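Plan de travail (cuisine)

Le plan de travail est la surface horizontale sur laquelle on prépare les aliments dans une cuisine domestique. Le terme désigne aussi bien le dessus d'un meuble fixe que celui d'une table placée contre un mur et appelée à rendre les mêmes services. Il se distingue de la table à manger par sa fonction, distinction que la plupart des ménages respectent jusqu'à l'arrivée du courrier.

Terminologie

Les catalogues français emploient « plan de travail », parfois abrégé en « plan ». « Paillasse » s'applique en principe à la partie attenante à l'évier et survit surtout chez les carreleurs et les grands-mères. L'expression « surface utile », empruntée aux architectes, désigne la portion sur laquelle il reste possible de poser quelque chose. Elle est toujours inférieure à la surface vendue.

Matériaux

Le bois massif, le stratifié, le grès, le granit et le marbre sont les plus répandus. Le marbre est apprécié des pâtissiers pour sa fraîcheur au toucher et redouté des autres pour sa sensibilité aux acides : un demi-citron oublié suffit à y laisser une auréole mate, que le propriétaire qualifiera ensuite de patine. Les marbres gris veinés de blanc passent pour plus indulgents que les blancs, du moins à l'œil.

Le fabricant Baumgartner a longtemps proposé une table de cuisine à plateau de marbre, la Clerham, livrée en deux colis dont le plus lourd était déposé au pied de l'immeuble. La notice recommandait de ne pas la déplacer après montage, conseil généralement suivi.

Organisation

Les manuels d'économie ménagère divisent la surface en zones : réserve au fond, préparation au centre, cuisson sur un côté. Dans son opuscule La Table encombrée, Jarlath Egan propose une description moins ambitieuse. Il y distingue le fond, où les paquets s'installent et ne repartent plus, et le devant, où l'on cuisine avec ce qui reste. La frontière entre les deux avance au fil de la semaine et recule lorsqu'on attend des invités.

Egan appelle « dérive » ce mouvement des objets vers le mur. Il estime que toute denrée ayant atteint le mur y demeure jusqu'à sa date limite, et quelquefois au-delà. Ses observations portent sur 22 cuisines, dont la sienne, qu'il juge peu représentative. 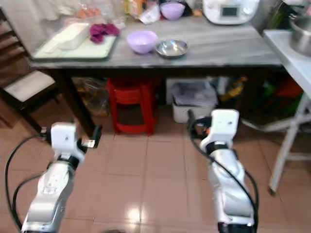 Table de cuisine à plateau de marbre gris. Photo : collection Vonska, fonds « Intérieurs ordinaires ».

Équipement courant

La planche à découper est l'élément le plus stable du plan de travail. Elle protège la pierre des lames et les lames de la pierre, et sert accessoirement de support à tout ce qui n'a pas trouvé sa place ; une boîte en plastique à couvercle y côtoie volontiers un chiffon roulé en boule. Certains utilisateurs la placent dans un plateau peu profond.

Les bols vont rarement seuls. Le modèle en plastique, léger, convient aux mélanges froids. L'inox supporte mieux les chocs et signale chacun d'eux à l'ensemble du logement. Tisirance a commercialisé une série de bols gigognes dont l'emboîtement supposait de respecter l'ordre des tailles, ce qui en a limité la diffusion.

L'appareil électrique occupe d'ordinaire un angle, à portée de prise. On l'y laisse même lorsqu'il sert peu, son rangement exigeant de vider un placard. Les modèles à écran ont l'avantage de pouvoir aussi donner l'heure, généralement celle d'hiver.

Dessous

L'espace situé sous une table de cuisine est rarement mentionné dans les ouvrages spécialisés. Il accueille les réserves, les contenants vides gardés par principe et le tabouret, de préférence en plastique, que l'on tire pour éplucher assis. Egan lui consacre une note de bas de page, où il renvoie à un second volume resté à l'état de projet.

Voir aussi

Crédence
Desserte
Garde-manger
Planche à découper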